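July, log, gear cell

7:40 a.m.

In before the air conditioning came on. Overnight batch finished at some point after I left. 1,804 planned trajectories, 84 rejected by the collision checker. Most of the rejects come from the same place, the handover pose where both wrists are low over the plate at the same time. I had the bracket modeled as a box that was too generous. Swapped in the real mesh and re-ran only the rejects. 4 left. I can live with 4.

Also updated the Teditz driver on the left arm, which I had been putting off. It now timestamps frames at capture instead of at arrival. That should take care of the lag I was chasing last week, when the pose estimate always trailed the wrist a little during fast moves. Have to redo the hand-eye calibration on that side to be sure. Not looking forward to it.

10:15 a.m.

Worked on the perception node. The gears are the trouble, same as ever. They are small and shiny, and the teeth catch the light, so the edge detector gives me a different outline depending on the angle. The center bore is much steadier. I changed the fit to look for the bore first and only use the teeth for rotation. On the recorded set the position error dropped by half. Rotation is still noisy.

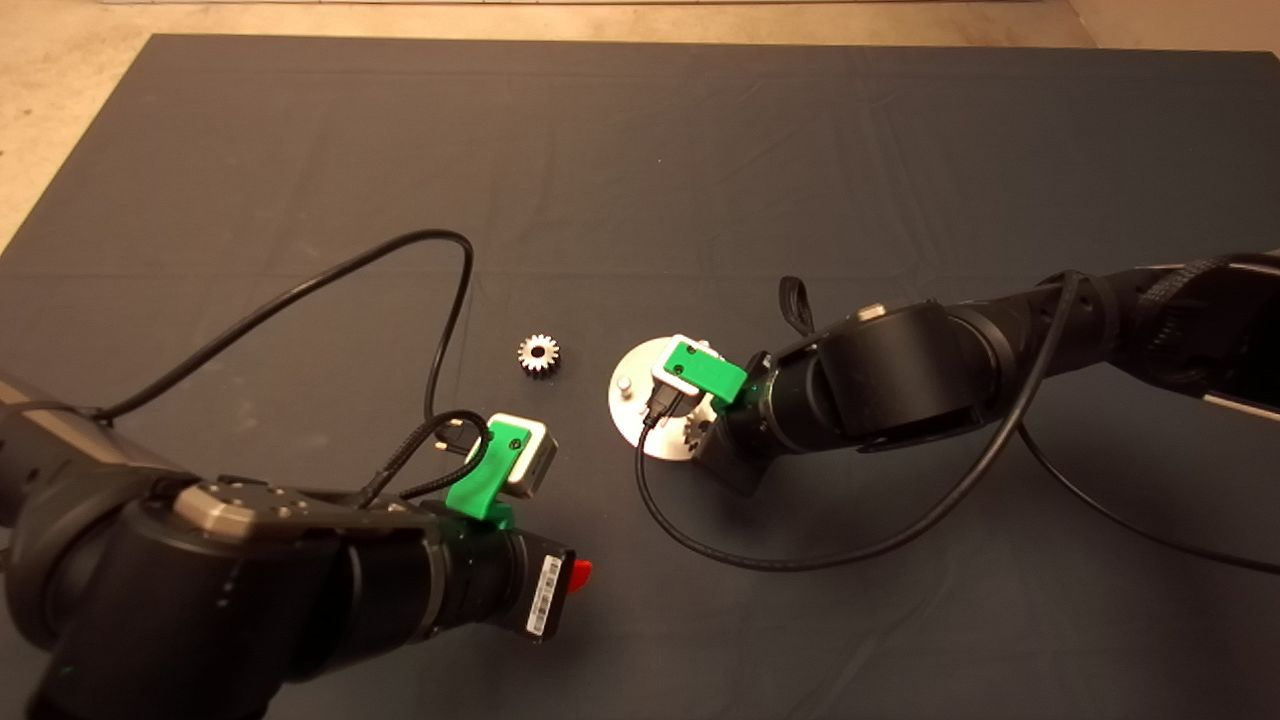
Right wrist down over the base plate, one gear still out in the middle of the cloth.

The other thing I noticed while watching the overlays is that the right gripper hides the gear on the plate from the overhead view at exactly the moment I want to check it. The planner treats a lost detection as a failed detection and backs off. Those should be two different states. I added an "occluded" flag that holds the last good pose for as long as the gripper model says the view is blocked. If the pose is still missing once the view clears, then it counts as a failure. Took most of the morning and came to 167 lines with the tests.

Lunch at my desk. Leftover rice.

2:30 p.m.

Calibration redone on the left. It took two tries, the first one because I had the old bracket offset in the config file. I really need to move those offsets into one place. Right now they are in the launch file, the Erenura scene description and a script I wrote in the spring and forgot about. The script won, of course.

Ran the assembly planner on live poses with the arms held still, to see what it would propose. It has to work out which pins are free, which gear to take next and which arm should take it. The arm choice is the part I don't trust. It picks by distance alone, so with a gear on the left side of the plate it always sends the left arm, even when the right arm would have a cleaner approach to the pin.

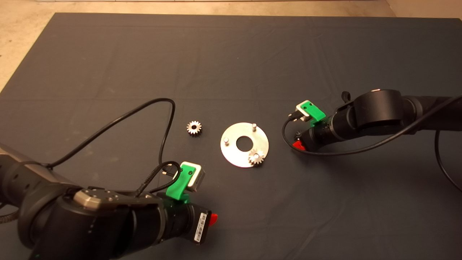

4:50 p.m. Arm selection

Changed the cost so it adds up the whole move, pick and place together, with a penalty for crossing over the other arm. In simulation it switches arms less than I expected. The penalty is probably too high. I'll sweep it tonight with the same batch script.

Wrote back to the people at Gandberg about the force threshold on insertion. They want one number for every pin. I told them I would send plots first. The contact force when the bore meets the pin depends a lot on the approach tilt, and I'd like them to see that before they fix a value.

Still to do: merge the occluded flag, delete the spring script, ask whether the Orbán license covers the second machine. Pick up milk.

6:20 p.m.

Sweep is running. Left the log level on debug by mistake and had to restart it. Going home.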